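Search this site Search Go

5 February 2019
By Dirceu Vasconcelos

Path-sweeping machine to go back on trial in Itavine

A self-driving sweeper will return to the park at Itavine this month, after a first trial in December left the parks department unsure whether it can do the job without a person walking behind it.

The machine, made by Jurkora, is meant to clear leaves and litter from paved paths. In December it covered 3,615 metres of path in 7 outings. It stopped and asked for help most often under the trees, where it took patches of sunlight for objects lying on the ground.

Genivaldo Aguiar, who runs the grounds team, said the sweeper did well on the smooth paving by the Furtado gate and poorly on rougher ground. "It can push leaves along all day," he said. "It can't tell when a corner still needs doing. We went over 1,544 metres again by hand."

Jurkora says new software should deal better with light and shade. The second trial will keep to shaded paths with an uneven surface and leaf litter along the side – the sort of ground the team now sweeps with brooms and a blower. 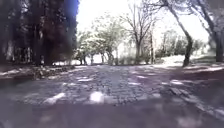
Indoor cleaning

The firm is also testing a smaller model on the shop floor at the Dririne garden centre. Staff there still move the trolleys and pick up broken pots before it starts. A decision on whether to buy either machine is not expected before the summer.

Contact us | Copyright 2019 | Back to top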